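How to Clean a Shared Desk Phone and a Small Desk Fan

Heledd Pritchard
Updated 2024-10-24

If you share a table with other people, whether it's at work or in a club room like ours at Poltdale, you probably wipe the tabletop and call it done. I did that for years. Then one January I picked up the phone to call my sister and noticed the gray ring around the mouthpiece, and I've been a phone cleaner ever since! It's a pleasant little job, and 30 minutes is plenty for a phone and a fan together, with time left over for a cup of tea.

What you'll need

A pack of alcohol wipes
A dry, soft cloth
A few cotton swabs
A small, clean paintbrush
A bag for the trash

Start by clearing the table

Unplug the fan and pull the phone cord out of the wall before you do anything else. Move papers and cups somewhere safe, and have a trash bag within reach.

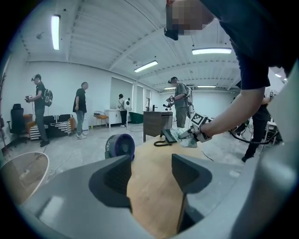 Loose plastic is the thing I always deal with first, as it slides around under your elbows and hides the crumbs. On our wooden table there was a crumpled see-through bag just past the phone, and a bag like that will do nicely for used wipes and swabs if it has no holes in it. Give the bare wood a quick go with the dry cloth, and keep alcohol away from it, particularly if the finish is old or waxed.

Wiping the phone

Lift the handset and do the earpiece and mouthpiece first, while your wipe is fresh. Squeeze out any extra liquid so nothing runs into the little holes. Go between the buttons with a swab, then dry everything with the cloth.

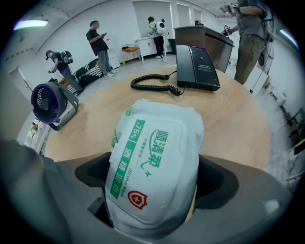 Wipes vary a good deal, so have a look at the pack before you buy a stack of them. Ours has 75% printed on a green band down the side, and a flip-top lid — do press the lid shut after each wipe or the rest will dry out on you. Go gently over any paper label on the base, and don't scrub at the print.

The coiled cord takes patience. Stretch out a short section, run a folded wipe along it, let it spring back and move on to the next. My friend Trefor Sayce hangs his over a chair back to get the twists out, and I've come round to doing it too.

Brushing out the fan

With the fan still unplugged, work the dry paintbrush around the grille from the middle outward. Wipe the rim and the base, and leave it all to dry before plugging anything back in.

I do the phone every 14 days and the fan when it starts looking fuzzy.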